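Print this page | E-mail this page

Segmenting two-handed demonstrations of a transparent drawer task

This procedure covers the labeling step used in the Andcombe study of handheld gripper demonstrations. It assumes recordings are already synchronized and both gripper trajectories are expressed in the table frame. Corina Munteanu wrote the first version in June; the thresholds below are from the second pass.

1. Fix the start pose. Both grippers are held open on either side of the organizer for at least 30 samples before any contact. Discard episodes with a shorter hold.

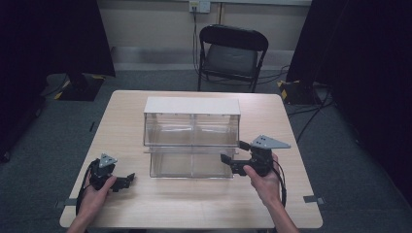
Figure 1. Start pose, both jaws open, organizer on the table.

2. Compute jaw width and its first derivative for each hand. Smooth with a median filter before differentiating. Mark a candidate grasp where width stops decreasing while the commanded closure continues.

3. Merge candidates from the two hands. If they fall within 400 ms of each other, assign one shared "grasp" label. Otherwise keep two labels and record which hand led.

4. Check every grasp label against the wrist view. 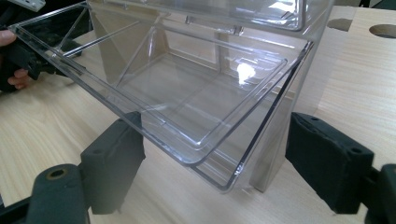 Depth is not usable for this check. Stereo matching on clear plastic returned the tabletop behind the part in most of our clips, so contact has to be judged from color frames. Use the bright lines along the rim and the molded steps as the reference, and ignore glare on the inner floor of the tray, as a reflection moves with the viewpoint. Where one finger pad is against the rim and the other hand's gripper is at the far end, label both hands separately.

5. Mark the end of "pull" at the last frame in which tray and housing still overlap in the wrist view. If the overlap is ambiguous, set the flag to 1 and leave the boundary where the filter placed it.

6. Export. The Lewis script writes one row per segment. Our set produced 1034 segments after discards.

Known problem: step 3 over-merges when one hand regrasps quickly. Neville Bramwell's patch adds a minimum release width and should be applied before training.

This site uses cookies to remember your settings. Accept | Manage cookies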